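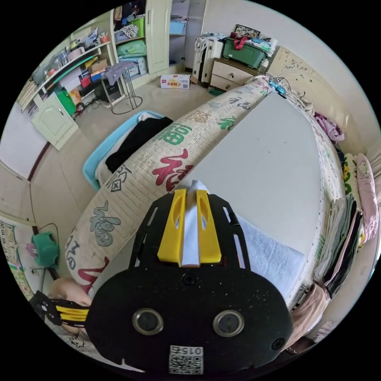 Folding towels is housework, a reader wrote in under my last piece, and a school that gives up its Thursday club to housework has stopped teaching engineering. The same reader wanted to know what had happened to the buggies that follow a black line round the hall floor. It was a fair comment, politely put, and I've been arguing with it in my head ever since, mostly while hanging out my own washing.

I help out with the robotics club at Furlow, and this year we dropped the line followers and signed up for the Prirnex challenge. For anyone who missed the last piece, it goes like this. You don't build a robot at all, at least until spring. You go into an ordinary bedroom or kitchen with a hand-held gripper that has the camera built in, you do an ordinary job with it, and the recordings go towards teaching an arm to do the same job. Our job is laundry. The students named their project Savau, for reasons they won't share with me.

I was as doubtful as the reader at first. I like a buggy! You can see it work, you can see it fall off the table, and everyone claps. But I'd run that buggy project so many times that I could have told you in September which wire would come loose, and so could half the club, having been handed the worksheet by their older brothers and sisters. They were very good at the worksheet. I'm not sure they were learning much about robots.

Now give the same students a towel and two fingers that can only pinch. Within ten minutes they're having a proper row about where a towel's corner is once it's been folded in half, and whether you should grab the edge or the fold, and whether the left hand ought to wait. I have never once heard a row like that over a black line. They had to write their own instructions, too, and the first draft said "pick it up neatly", which got torn to bits by the rest of the club (quite right — neatly how?).
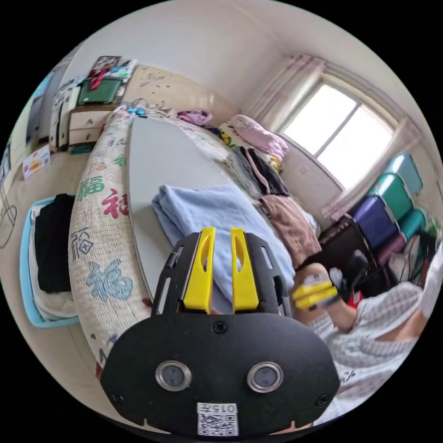 Light-blue towel on the ironing board, with a gripper in the right hand as well.

The other thing I'd say to my reader is that real rooms are untidy and the school hall isn't. In the hall we sweep the floor, tape down the track and shut the blinds so the light sensor behaves. Then the students go away believing that the world comes swept and taped. In a bedroom there's daylight pouring in, there are patterns all over the covers, and there are things on the bed that have nothing to do with your task. I used to think of all that as a nuisance to be cleared before we started. I've changed my mind. If your robot only knows what a shirt looks like on a bare table, it doesn't know much about shirts.

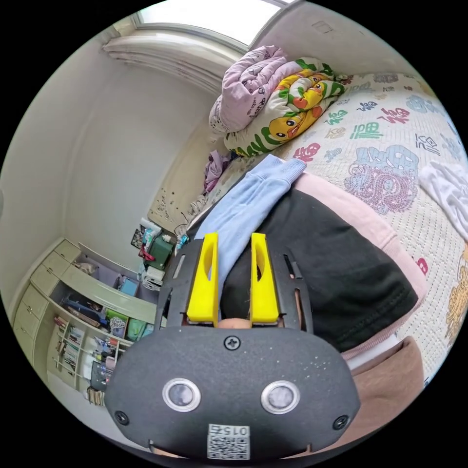
Black on pink on a very busy bed cover. Look out for the duck at the back.

I will give the reader some ground on the boredom. It's dull work in long stretches. We've got some 600 clips now and 59 of them had to be thrown out, and sitting with a student who has just found that her best afternoon was recorded with the wrong settings isn't a happy experience. Buggies let you down faster and you can have another go before the bell. The team at Harms, who are in the same challenge, have handed in 1823 clips, and my lot took that number very badly for a week. They wanted to rush. I let them rush for one session and then we watched the results together, and it was mostly sleeves going past. They slowed down again without my saying a word, though I did have several words ready. 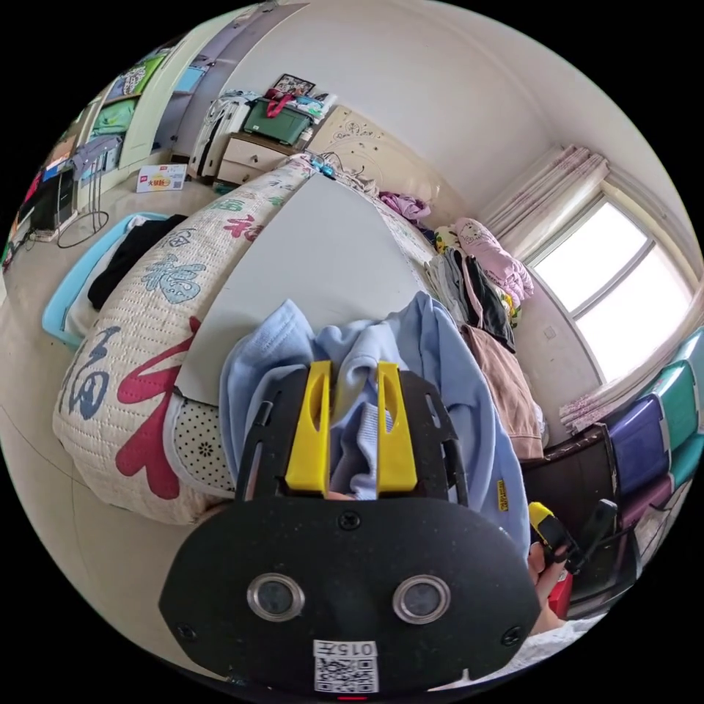
Marking is where I do get cross, and here I think the reader and I might end up on the same side. Prirnex scores a team on how many usable clips it submits, with a small extra for the written log, and I'd turn that round completely. A towel is a rectangle and a decent student has it worked out by the second session, but a soft top like the light blue one, all bunched up over the gripper with its little yellow tag sticking out, is a different sort of problem altogether. Where's the front? Which bit do you pinch first? A student who spends an hour on one of those and writes two honest pages on why it keeps defeating her gets fewer points than one who knocks out towel after towel. That's daft, and I've told the organisers so, twice.

As for housework, I don't mind the word. Somebody has to do it in every house I've ever been in, and I can't see why it should be beneath a club of clever teenagers to look hard at how it's done. A couple of ours admitted they'd never folded a jumper before this. They have now, many times over, with yellow pincers.

I'd still keep one buggy in the cupboard for open evening. Small children love them, and so do I, and the track's already cut to fit the hall. The reader is welcome to come and have a go with it, and then I'd like ten minutes with them, a gripper and a fitted sheet.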